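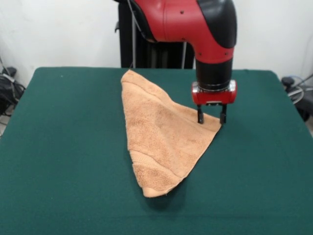 Why does a cloth grasp planner need to know which way the fingers are turned? Because the same corner point can be reached at many wrist angles, and most of them close the fingers on a flat layer with nothing between them.

3 min read

Thread on what we changed in the Lurar grasp planner for towels. Mostly perception and tooling, a bit of control at the end.

1/ The old planner took a depth map, found the corners of the cloth outline and ranked them by height above the table. Fine on a flat towel. On a folded one, the outline has corners that aren't corners of the towel at all, just places where a fold turns.

2/ So Toom (our segmentation node) now labels three classes of edge: hem, fold and unknown. Hem and fold look much alike in depth. In colour they differ a little, more on terry than on smooth cotton.

3/ Training set is 2,211 hand-labelled stills. A woven band across a towel was the worst source of false hems. It has a ridge, it's straight, and it runs clear across the cloth. We gave it its own label in June and merged it back into "interior" after inference.

4/ Grasp candidates are sampled along hem edges only, 200 per plan. Each one is a point, a wrist yaw and a finger opening. Yaw is measured against the local hem direction, not the table axes. That one change removed a whole file of special cases.

5/ Ranking is a weighted sum: hem confidence, clearance for both fingers, distance from joint limits. We tried a learned scorer. It did slightly better on our towels and much worse on anyone else's, so it's behind a flag.

6/ Felt on the table matters more than I'd like. The fingertips can press down a little past the cloth without the force check tripping. On a bare hard top the same descent trips it early and the planner backs off. Table compliance is now a config value. Please set it.

7/ Control side: descent is position-controlled down to a 2 cm standoff, then guarded. Guarded means slow, with the force threshold live. Closing starts on contact or at the depth limit, whichever comes first. A depth-limit close gets logged as a separate event.

8/ Tooling: every attempt is written to a Wudent log with the plan, the edge labels and the joint trace on one clock. The viewer lets you scrub back and re-run the ranking with other weights. Over 671 attempts are in the shared set so far.

9/ Known problem – a rolled hem that curls under reads as fold. The planner then skips a perfectly good edge. Lowering the fold threshold fixes that and breaks something else. Open issue, patches welcome.

10/ Config files and the edge label guide are in the Himport repo under planner/cloth. The older corner-height ranker is still there if you need to reproduce old runs. It won't get fixes.

Dec 18, 2019

Search posts
Enter keyword
Clear

Related threads
Hand–eye calibration drift and how we log it
Wudent viewer: keyboard shortcuts
Force thresholds for guarded moves
Toom release notes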